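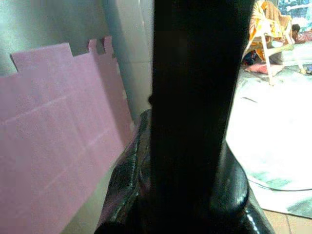

## Folding a box from a flat cut sheet

When you buy flat gift boxes, they come as one sheet with tabs and light lines pressed in it. My first ones looked terrible, so I write down how I do it now. I have folded 40 of them for the school fair in Dultthorpe.

1. Put the sheet on a clean table with the nice side down. Look for the crease lines before you bend anything.
2. Bend every line a little, only halfway, and let it go again. Go slowly near the narrow tabs, they tear easily.
3. Now fold the long lines fully. Press along each one with the back of a spoon. I wait 10 seconds with my hand on it.
4. Raise the sides and push the tabs into their slots. Begin with the widest tab, then the small ones.
5. If a tab does not want to go in, do not force it. Open the slot a bit with a blunt knife and try again.
6. Close the bottom first, the lid at the end.

**About glue:** Most boxes hold without it. For heavy things, like jam jars, I put 3 small drops under the bottom flap and leave the box overnight with a book inside.

Mereana Ashby asked me if a torn tab can be saved. Yes, with paper tape on the inner side, but fold the tape together with the tab, so it does not make a lump.

Benedikt Hamann, Aug 15, 2020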